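第3章 在庫という名の楽観

この章で学ぶこと
・在庫が生まれる理由と、減らない理由
・発注点と安全在庫の考え方
・保守部品に特有の「長い尾」の問題

3.1 倉庫は記憶力がよすぎる

在庫管理の教科書は、たいてい在庫を「悪」と呼ぶところから始まる。本書もそうしたいところだが、在庫を持たない店に客として入ったことのある人なら、悪にも多少の存在意義があることはご存じだろう。欲しいものがない店の棚は、実に美しく整頓されている。

在庫とは、過去の誰かが未来について抱いた予想が、箱に入って積まれたものである。予想が当たれば箱は消え、外れれば残る。したがって、ある時点の倉庫を歩いて目に入るのは、外れた予想のほうに大きく偏っている。倉庫を見学した新入社員が会社の将来に不安を覚えるのは、統計的にはやや早合点なのだが、直感としては悪くない。

事務機器の卸であるフォンタナ社の例を見よう。同社の品目台帳には3701の品目が載っている。ところが、ある年の2月に出荷記録と突き合わせたところ、売上の大半はごく一部の品目から生じており、残りは静かに場所代を払ってもらっていた。払っていたのは、もちろん会社である。担当部署は直ちに会議を開き、どの品目も「いつか出るかもしれない」という結論に達した。この結論は、論理的には反駁のしようがない。

3.2 発注点の計算と、その手前の問題

発注点とは、在庫がそこまで減ったら注文を出すという水準のことである。基本の式は次のとおり。

発注点=1日の平均需要×調達期間(日)+安全在庫

たとえば1日に3個ずつ出る品目で、調達期間が30日なら、安全在庫を別にして90個を切る前に注文しなければならない。計算そのものは小学校の算数であり、つまずく学生はまずいない。つまずくのは、調達期間が30日だと信じたところである。仕入先のいう30日には、先方の連休も、こちらの承認印が机のあいだを旅する日数も含まれていないことが多い。

安全在庫は、こうしたばらつきに備えるための上乗せ分である。需要のばらつきと調達期間のばらつきの両方を考慮して決めるのが筋だが、実務では「前任者がそうしていたから」という第三の変数が支配的になる場合がある。前任者がなぜそうしていたかは、前任者の前任者に聞くほかない。

3.3 保守部品という長い尾

話がさらに厄介になるのは、製品ではなく部品の在庫である。デスクトップパソコンを考えてみよう。本体は一台として売れるが、壊れるときは電源やファンや記憶装置が、それぞれの都合で壊れる。

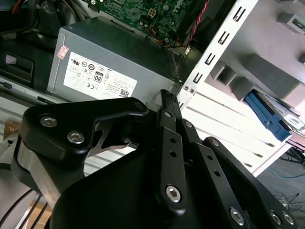
しかも、本体の販売が終わっても修理の依頼は終わらない。保守業者のセラ社では、すでに売られていない機種の電源ユニットを抱え続けるべきかどうかが、毎年の棚卸しのたびに議題になる。需要は年に数個、ひどい年にはゼロである。平均を取れば小数点以下の数字が出るが、電源を0.4個だけ欲しがる客はいない。

このような需要を間欠需要と呼ぶ。3.2で導いた式は、毎日それなりに物が出ていくことを暗黙に仮定しており、間欠需要に当てはめるともっともらしい誤答を返す。そこで、需要が発生する間隔と、発生したときの量とを分けて見積もる方法が用いられる。詳しくは3.4で扱う。

準備として、身近な引き出しをひとつ開け、最後に使った時期を思い出せない品物を書き出しておくこと。捨てるかどうかは3.4を読んだあとで決めればよい。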